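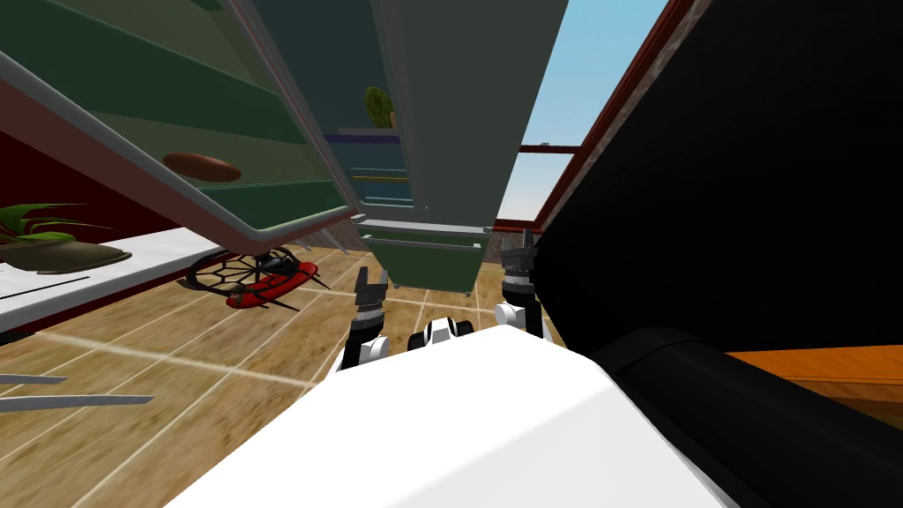

A reader of the previous post asked in the comments why tidying a room, a chore that a child of ten can be sent to do, should still be treated as an open problem when machines have welded car bodies for decades. The reader added that a demonstration seen online had looked perfectly convincing.

The question deserves a proper answer. A welding cell is arranged for the machine. The part arrives at the same place and in the same position every time, and anything unexpected stops the line. A home offers none of this. An object left on the floor may be a toy, a tool or something broken that should be thrown away, and the machine must decide which before it closes its fingers.

I have spent much of the winter reading test reports on this subject. The most useful was issued in January under the name Plurance, a project that compares household tasks in simulation before any hardware is involved. The report lists 16 chores. They include picking an item up off the floor, returning it to a shelf, opening a drawer and wiping a counter. Each was attempted with two-armed machines in rendered rooms with ordinary furniture.

The best entry, submitted by Stavix, completed 71 percent of its attempts at picking up and putting away. Drawers went badly for every entry. Moving a potted plant was attempted by two entries only, and the report declines to rank them.

Simulation has clear merits. A room can be rearranged in a moment, nothing of value is damaged, and the same mistake can be studied as often as necessary. It also flatters the machine. Friction, soft materials and the weight of a half-full container are all simplified, and a grip that holds on the screen may well slip in a kitchen.

On the shop floor the position is somewhat better. Stollo has published results for sorting parts into bins, and Stüber for loading trays, and both describe work that continues through a full shift with a person on call. Those tasks are narrow — one table, one family of parts — and the firms say so plainly.

My answer to the reader is therefore a qualified no. Single steps of a chore can be done, under supervision and with patience. A whole room, left to the machine for an afternoon, cannot yet be expected. The next Plurance report is to include laundry, and I intend to review it when it is released.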